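Projects > Gripper trials > Simulated kitchen set > Gallery

Search this site Enter keywords Go

Gripper trials: simulated kitchen set

Liv Dalen and I used December to compare two parallel grippers in simulation before committing bench time at Brurkuldale. The candidates were the Luo, with slim fingers, and the Stileser, with broad padded ones. Both ran on the same arm model with the same wrist camera and the same controller gains. Each gripper was given 500 attempts at flat panels, started from randomised wrist angles.

Panels are awkward for a wrist view. At steep angles the broad face hides much of the room behind it, and the controller has only an edge and a corner to work from. Slim fingers leave more of that corner in view.

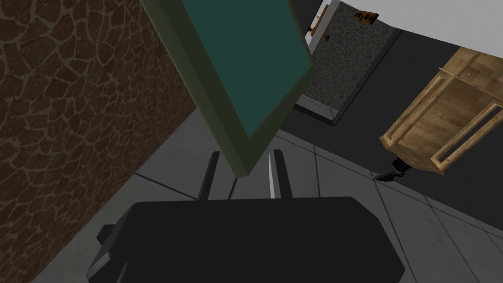

We kept the wall and floor textures varied between runs for the same reason. A strong pattern close to the wrist can pull the edge detector away from the panel, and a regular tile grid gives it long straight lines to latch on to. The Stileser lost the edge more often – mostly on approaches from directly above.

Contact settings were left alone throughout. Finger friction was identical for both models, and the closing speed was limited to 5 mm per second. The render log and the attempt tables are held in Illon under the trial name. Benedetta Zuccaro is repeating the Luo runs with a wider camera angle, and her figures will be added when the set is complete.

Contact | Copyright Brurkuldale Gripper Trials | Back to top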